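Proltemel takes down 59 networks of fake accounts before local votes

Community platform Proltemel has removed 59 networks of fake accounts that were posing as local news pages, and from today it is opening its full removal log for anyone to read. Between them the pages had more than 4,000 followers in small towns, where a rumour about a polling place or a school closing can get round very quickly.

The networks were found with the help of Darwish, the independent research group that has worked with Proltemel's safety team since September. Most of the accounts copied the look of a real town newsletter, posted harmless items such as bus times and lost cats for a few weeks, and then began to slip in made-up stories about candidates.
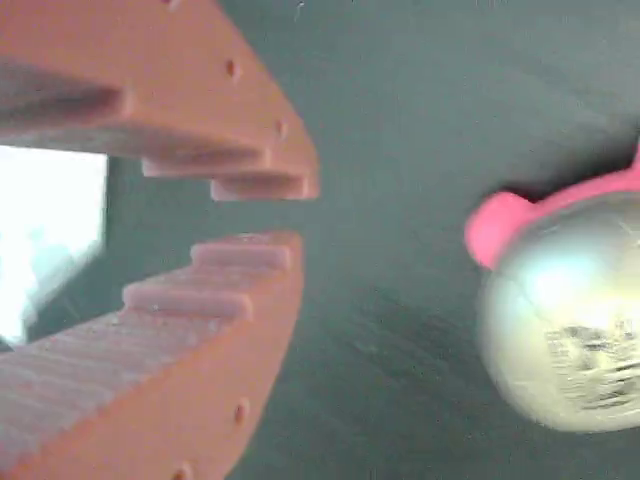
Florin Surdu said he had followed one of the pages himself and had trusted it completely until it got the name of his own street wrong. He would like to see the platform tell followers straight away when a page is taken down, and he asked why that had taken so long.

From today it will! Anyone who followed, shared or commented on a removed page will get a short message saying what the page was and when it was taken down, with a link to the matching entry in the log. Messages to followers of the 59 networks are going out first. 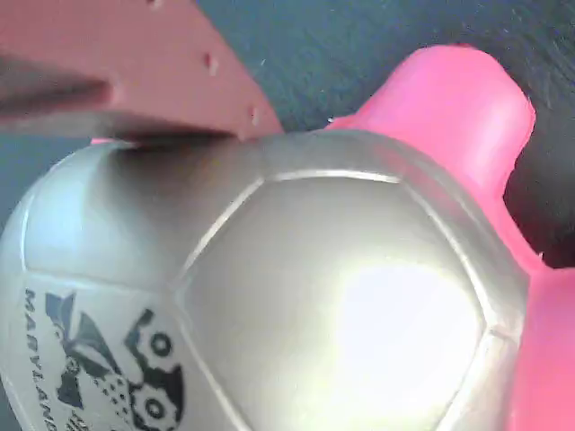
PLOKITHOLM, Sunday, January 7, 2024

The removal log can be read without an account. Each entry gives the name the page used, the date it was opened, the rule it broke and a handful of its posts, kept as they were written. Private comments and the names of ordinary followers are left out. The log is available in 23 languages, and we're delighted that readers' groups in Evora have already offered to check the Portuguese wording.

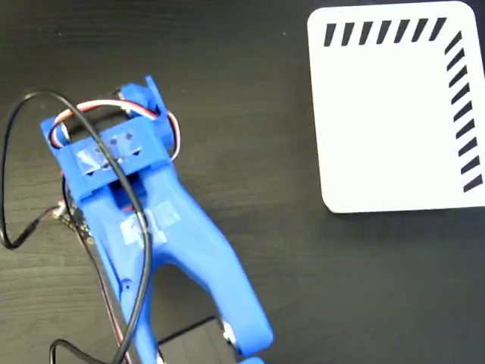 Page owners who think a removal was wrong can appeal from the same screen. Appeals go to a person on a different team from the one that made the first decision, and an answer is due within 60 hours. If the page is put back, the log entry stays up with a note saying so – we want our mistakes on show as well.

Darwish will publish its own report on the networks, and Proltemel will have no say in what goes into it. 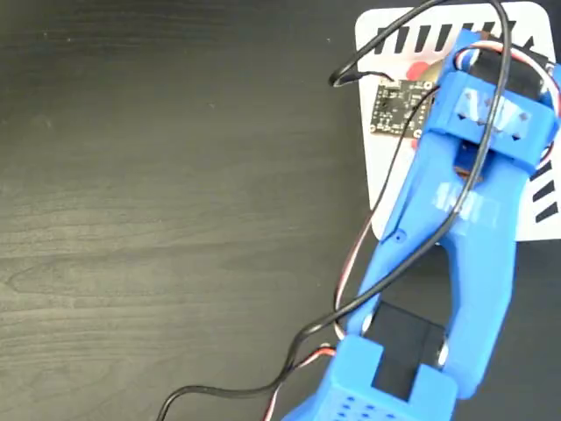 Real local newsletters can also ask for a checked badge, free of charge, by giving a postal address and the name of an editor. Badges already held under the old scheme carry over, and there is no need to apply again. The form is in the Pages menu under Local News.

Press contact: the Proltemel press desk, Plokitholm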